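I was 28 minutes early for my interview with the lead singer of Mura, and she was still there before me, sitting in the back corner of a hotel café in Wedutport with a pot of mint tea and her coat on. If you've only seen her in the videos, you'd expect somebody six feet tall. She isn't! She waved me over with a spoon and asked if I'd eaten.

I had one question everybody wanted me to ask, so I got it over with. Did she and her ex, the guitarist from Etim, really break up over a song?

"Oh my God, no," she said, and laughed so loud that a man at the counter turned around. "We broke up over a lot of things. The song came later. People got the order mixed up, and I let them, which was maybe not so nice of me."

The song, in case you spent October somewhere without a phone, is the one where she lists everything he left in her apartment. Fans took it apart line by line. One fan page put up 63 posts about the green sweater alone — she knows the number, because her sister kept sending her the links.

"It was my sweater," she told me. "I bought it. He wore it once on TV and now it's his sweater forever."

They were together five years, and for most of that time they were pretty good at keeping quiet. No matching captions, no red carpet until the last one. I asked if she missed the privacy and she took a while with that, pouring more tea, moving the sugar around.

"I don't think we had as much of it as we thought," she said. "My neighbors knew. The guy at the dry cleaner knew. Everyone was just being polite."

And then came the unfollowing. He dropped her account on a Tuesday night, and by breakfast it was a headline. She says she was asleep for the whole thing and found out from her mom, who called to ask whether "unfollow" was a legal term.

"I had 2,031 messages. I answered my mom and went back to bed."

What about him, though? Do they talk? She made a face at me (a friendly one, I think) and said they'd texted over the holidays, mostly about the dog. The dog lives with her. He gets visits. She told me all about him, and I can report that this is a very spoiled dog with its own couch. 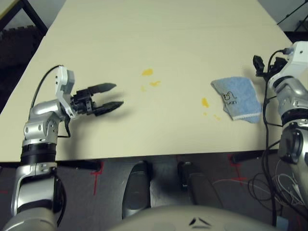
I also had to bring up Noltine, the makeup line she was supposed to be the face of until she suddenly wasn't. The gossip sites decided she'd been dropped for being too much trouble. Her version is a lot duller, and she seemed to enjoy how dull it was.

"The contract ran out and they offered me another one, and I said no. I break out from the foundation. I really do! I was wearing it in the ads and then running home to wash it off."

Is she seeing anyone? "I'm seeing my drummer every day at ten in the morning, and he's married, so please don't write that in a weird way." The new record is mostly finished, she says, and there's only one sad song on it, and it's about her grandmother's house being sold. She has already warned her family that strangers will decide it's about a man.

By then her ride was outside. She put the leftover cookies in a napkin, hugged me, and got halfway to the door before she came back for her scarf.

"If he reads this," she said, winding it on, "tell him the dog needs his shots on Friday and it's his turn to pay."

Posted 01/03/2021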